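Night train between Genham and Plutthorpe to return in March

2022-12-04

The night train between Genham and Plutthorpe will run again from March, after a break of two winters. The operator, Driltier, confirmed the plan this week and said that tickets will go on sale before the end of the year.

The train will leave Genham late in the evening and arrive in Plutthorpe in time for breakfast. It will run on two nights each week in the first season. If enough passengers use it, more nights can be added in the summer, the company said.

Many people in both towns have asked for the service to come back. A petition at Genham station collected around 2000 signatures, and a copy was sent to the regional transport office. Students, hospital workers and families with relatives at the other end of the line were among the people who signed it. For them the day train is often not practical, as it takes up most of a working day and there is a long wait at the junction.

New beds, old carriages

The carriages are not new. They were used on another line until that service was closed, and they have now been repaired in the workshops of Fülöp, a company which also looks after the local trains on the coast. The beds and the washrooms were replaced, and the heating, which was the subject of many complaints in the past, was changed completely.

Passengers will be able to choose between a seat, a bed in a shared compartment and a bed in a private compartment. There will be one compartment for women travelling alone. Bicycles can be taken, but a place must be booked for them in advance. Dogs are allowed only in private compartments.

There will be no restaurant car. Hot drinks and a small breakfast will be sold by the staff, and the breakfast is included in the price for everybody who books a bed. Driltier said that it had looked at the idea of a dining car -- the old train had one until its last season -- but the cost was too high for a service of this size.

The question of noise

Not everybody is happy with the plan. Residents near the goods yard in Plutthorpe, where the carriages will be parked during the day, are worried about the noise of cleaning and moving them in the early morning. The town council has asked for a written promise that engines will be switched off while the train is standing there. Driltier answered that it will use electric power from the yard, and that a meeting with the residents will be held before the first departure.

The council has agreed to support the service with public money for the first season. What happens after that is still open. The regional transport plan, which looks as far ahead as 2049, mentions night trains only in one short paragraph and does not give any budget for them.

What to take with you

Blankets, pillows and a towel are given to passengers with a bed. Those who travel in a seat should bring something warm, and earplugs are a good idea for everybody. The lights in the corridor stay on all night for safety reasons, so people who sleep lightly may want to cover their eyes.
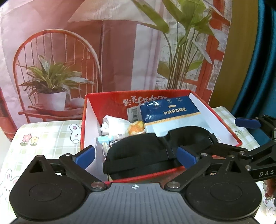 Tickets

Tickets can be bought on the website of Driltier and at the ticket offices in both towns. The first 500 beds will be sold at a lower price, and these tickets cannot be changed or returned. Children under six travel free if they share a bed with an adult.

The exact timetable is expected in the next weeks. Passengers who still have unused vouchers from the old service can exchange them at Genham station until the end of March.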